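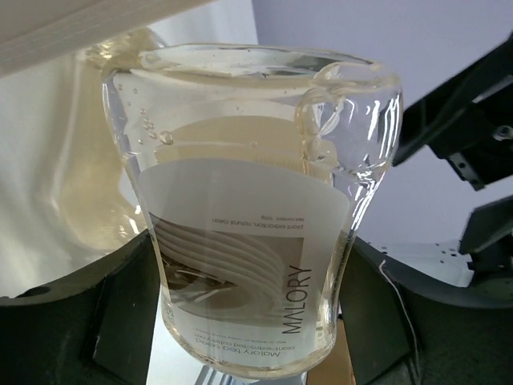

Malory tea soap, 300g, in the gripper with its base in the air.

Slippery bottles and robot grippers: tips from our bench

I love a job that sounds easy and isn't, and turning over a bottle of washing-up liquid is a lovely one! We had the arm doing it nicely all through April. Then one morning it let go halfway round, the bottle hit the edge of the bench, the cap popped and I spent my tea break on my knees with a roll of kitchen paper. Most of what follows came out of that.

Find the fault before you turn up the grip. My first thought was to squeeze harder, and that would have been a mistake. Mayu Sugawara stopped the arm, took the bottle away and ran a clean white cloth over both fingers. It came back shiny. A thin film of soap had been building up from drips round the cap, and the fingers were slowly losing their hold. The log had us at 477 lifts by then, with 62 small slips in it that I hadn't bothered to read. Read your log!

Wipe the fingers with warm water first, then a dry cloth. Oily sprays make it worse, and so does anything scented. Power off and arm parked before your hands go anywhere near – we now do this every 23 lifts and it takes less time than filling the kettle.

Look at the shape of what you're holding. A bottle with a waist is a gift if the fingers sit where it narrows and a nuisance if they sit just off it, where the sides slope away and the bottle wants to squirt out like a wet bar of soap. Try it by hand first, finger and thumb, and you'll feel the good spot straight away.

Go slowly through the turn. Thick liquid is late to everything. It carries on moving after the arm has stopped, so give it a pause at the top and another upside down. Watch the bubbles if the plastic is clear, they tell you a lot.

Check the cap every time, by hand. Ours had been left a quarter turn loose (my fault, not the arm's).

Soap on a hard floor is properly dangerous. Stop the machine, keep people back, scoop up the worst with a bit of stiff card, then blot. Leave the mop until last, or you'll have foam to the skirting board. If any has run towards a plug or a cable, switch off at the wall before you start wiping.

Next on my list is a set of ribbed finger pads from Grabowska, which Mayu swears by for jam jars. I'll try them on the soap and report back.

Posted 18 Sep 2023 in Workshop Tips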